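## Erasers, a purple highlighter and the state of my desk

It's September, and the supply aisle got me again.
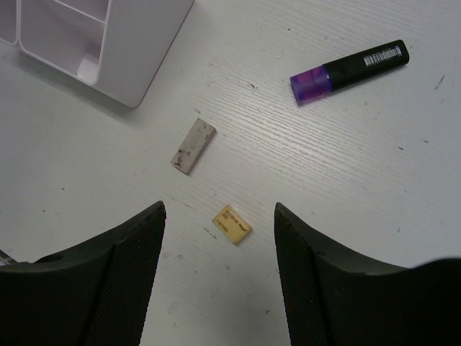
*Two well-used erasers and a purple-capped highlighter, next to a white desk organizer.*

I went in for printer paper. One pack, in and out, home before lunch on Sunday. And then there was the big back-to-school display at the end of the aisle, and I stood there with a twelve-pack of pencils in one hand and some very cute sticky notes in the other, trying to remember what I had at home. I couldn't! So I put everything back except the paper (well, and one set of sticky notes) and made myself a deal: go through the desk first, then come back with a list.

That was the whole plan for this month's desk column, and it took most of a rainy afternoon.

A few of you wrote in after the August issue to ask what I do about erasers, so let me start there. I keep two going at once. The small beige one has been rubbed down until the corners are round and the printing on top has faded, and I'm very fond of it. It fits between two fingers and gets into the little squares of a crossword or a budget sheet without taking out the number next door. The longer off-white one is for bigger jobs, and you can see from the smudges what sort of life it leads. It's pretty grubby, especially down at one end.

A dirty eraser will put graphite right back on your page, so before I use the big one on anything I care about, I rub it on a piece of scrap paper until it stops leaving gray streaks. You can also rub it on a clean pair of old jeans, which is what I did all through school – my mother was thrilled. If it's really far gone, a little dish soap and lukewarm water works on most plain white erasers. Let it dry overnight before you go near paper with it. I learned that one on a birthday card.

Then there are the highlighters. I pulled them out of every drawer, bag and coat pocket and tried each one on the back of an old Drirdale catalog. Six went in the trash. The purple is a keeper! I know yellow is the sensible choice, but I use purple for anything with a due date, and after a couple of years my eye goes straight to it. It still has the barcode label on the barrel too. I have never once peeled a label off a pen and I don't plan to start, they leave that gummy stripe that picks up lint for the rest of time.

If you're testing your own, use the kind of paper you really write on. Some that look dead on glossy catalog pages are fine on a notebook page, so I gave the doubtful ones a second chance on plain paper and rescued two. Store them flat if you've got the room. Mine stand up in a cup because I don't.

The white organizer got emptied out completely, and oh boy. Paper clips, a dried-up glue stick, three keys to I don't know what, and crumbs (crackers, I think). I took it to the sink, used a bottle brush in the narrow compartments and an old toothbrush along the dividers, and left it upside down on a dish towel while I had coffee. The rule for putting things back was that it had to be something I'd used since spring. The keys are in an envelope marked KEYS and we'll see.

The desktop itself has its specks and scuffs, and I've made my peace with most of them. Pencil marks come off with a damp cloth, or with an eraser if you're already holding one. For the stubborn stuff I've tried baking soda paste, very gently, on a corner first. Scratches are scratches. I did think about one of those big desk mats from Wustimum, and then I thought about what would end up living under it.

My list for the store, after all that, was one box of staples and a glue stick. No pencils. I found 55 pencils. Some of them are from the Arellano Street book fair and have never been sharpened, so if you're local and your kid's classroom is short, email me and I'll drop a bundle off. I also have staples enough to last until around 1000 pages from now if I go easy, so even that box could have waited, but it was on sale.

Next month I'm doing the drawer with the cords in it. If you've got a good way of labeling chargers that doesn't peel off after a week, please send it in, I've been through masking tape, washi tape and those little bread bag tabs and I'm open to anything.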